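Ticket 2490: left gripper loses the cube mid-calibration
Opened by: Omolara Yusuf
Product: Kesimier hand-held gripper, pair
Status: waiting on support
Date: 2018-10-12
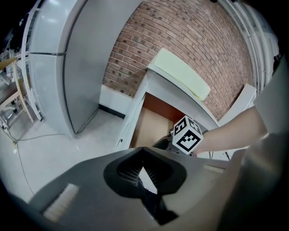

Marker cube held up by hand, gripper camera view, brick wall side of the room.

Hi all, me again! Same pair we set up back in January, new headache. When I run the cube calibration the right one passes fine every time, but the left one gets to frame 108 and then the log just says "pose jump, 11 cm" and the whole run bails out. So far I've had the same thing on four tries in a row.

Stuff I already did, so you don't have to ask: swapped the two USB cables, rebooted the Wemik box (twice, grr), reprinted the marker sheets and checked the cube size in the config. It's set to 40 mm and my ruler agrees. I also tried with the blinds down in case it was glare - no change.

One thing that may matter: the left jaw feels a tiny bit looser than the right when I squeeze the trigger. Could the encoder be slipping? I don't want to open the housing without a go-ahead, warranty and all that.

--- Reply, Osvaldo Marinho, Trillbridge support
Thanks for the cable swap, that saves us a step. Please leave the housing closed. Can you run it once with the trigger untouched the whole way through and send me the log?

--- Reply, Omolara Yusuf
Ooh, okay, that did something! Hands off the trigger and it went all the way to the end, no jump. Then I squeezed it once on the next run and it bailed right away. Both logs attached. I've put a "do not use" sticker on the left one for now so the Portela folks don't grab it for their session. Do you want it shipped back, or can you send me the part?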